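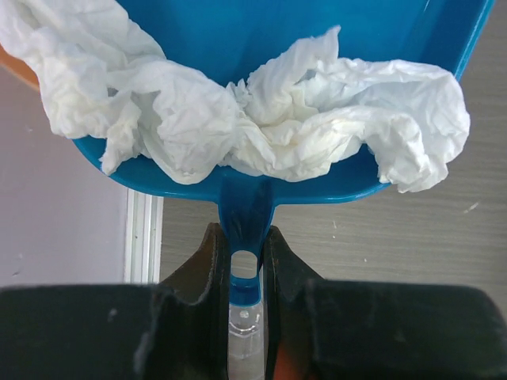
Hurkance Floor Litter Notes
README, second revision

What this is

Notes on light litter and the hand tools people use to pick it up: dustpans, short brushes, the odd piece of stiff card. The collection holds 800 entries written in the Abreu workshop kitchen and the corridor next to it. Each entry covers one cleanup, from litter on the floor to litter in the bin, or to the point where the person gave up.

Zulmira Prata wrote most of the entries. Kornél Bíró wrote the rest and did the labels. I (Trudy Kereama) edited the whole thing and disagree with parts of it, as marked.

Fields

entry: a number, no meaning beyond order
litter: tissue, crumbs, grit, hair, peel, mixed
tool: pan only, pan and brush, card, hand
carried: yes, no, partly
remarks: free text, often blank

What the notes claim

The first revision said a plastic dustpan is "suitable for all dry litter." I took that line out. A dustpan is good at grit and crumbs, which sit down in the scoop and stay there. Crumpled tissue is another matter. A big loose wad can span the scoop from side to side and hang over the rim, and then the rim isn't holding much of anything. Our label for that is "draped," and it used to be lumped in with "full." A draped pan may have very little in it by weight.

Kornél's view is that draped should count as carried if the wad reaches the bin. Mine is that most people would have picked the tissue up by hand in the first place, and that the pan adds a step. The field stays as he labeled it. Filter on remarks if you agree with me.

Known problems

Tissue and paper towel share one label. Once they're wadded up we couldn't tell them apart reliably, and I don't believe anyone who says they can.

"Mixed" is a dumping ground. At least 100 entries use it, and many should have been crumbs.

Small things hidden under paper were often missed. If a remark says "something under it," treat the litter label as a guess.

The remarks on pan shape favor a long handle with a hanging hole. The hole matters for storage. I see no evidence here that it matters for sweeping, whatever the Plidus leaflet says.

Entries 7 and 14 are the same cleanup written up twice. Both were left in so the numbering wouldn't shift.

Changes since the first revision

Added "draped" to the remarks vocabulary
Removed the suitability line
Removed the star ratings for tools, which measured Zulmira's patience

Not done

No wet litter, no glass, no outdoor sweeping. Cristóvão Ramalho has offered entries from the Dratudport stairwells, but they use a different set of labels and I haven't seen them yet.

Corrections go to Trudy, with the entry number.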